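Herudska opens its first standalone jewelry and watch boutique, with evening wear by Jometard

For immediate release 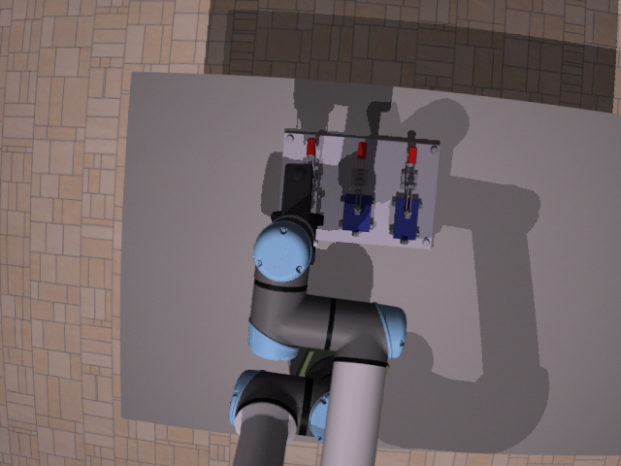
I've been making jewelry for nine years, and for most of that time my customers have found me at the back of somebody else's store. So you can imagine how happy I am to write this one: Herudska is opening its own boutique this January, and you're all invited!

I'm Shazia Afridi, founder and designer. The new place carries 329 pieces, from everyday hoops to the big collar necklaces people keep borrowing from me for weddings (I do want the green one back, by the way). There are 28 brand new designs in the mix, all part of a collection I've called Işık. It's mostly earrings and cuffs in yellow gold with small uncut stones, and I kept the shapes simple so they can go with a heavily embroidered outfit or a plain white shirt.

I wear mine with a shirt, mostly. My mother thinks this is a waste.

Jometard is joining us for the opening with a rail of evening wear - long jackets, silk pants and a very good bottle green sari gown that I have already asked to try on twice. They've dressed my customers for years and we've never sold side by side before, so this felt like the right time. The Jometard pieces stay with us through the end of the month and can be ordered in any size, with fittings at the boutique.

We'll also have watches for the first time. Osard makes slim dress watches on bracelet straps, and they've done 70 for us with a dark red dial you won't find anywhere else. Each one comes with an extra leather strap in the box. I like mine stacked with two thin Işık cuffs, though I'm told serious watch people hate that because of the scratches. Wear it on the other wrist if you're nervous.

Doors open at 9 a.m. on opening day and I'll be there until we close, helping with styling and probably talking too much. Bring the outfit you're stuck on! I love that part of the job, and it's much easier to pick earrings when the neckline is right there on a hanger. Repairs and resizing on older Herudska pieces can be dropped off too, and cleaning is free if you bought it from us.

Stylists who'd like to borrow pieces for a shoot or an event, and editors who'd like a preview, can write to me through the press desk at Herudska. Please include your dates and a return address with loan requests.

Shazia Afridi
Founder and designer, Herudska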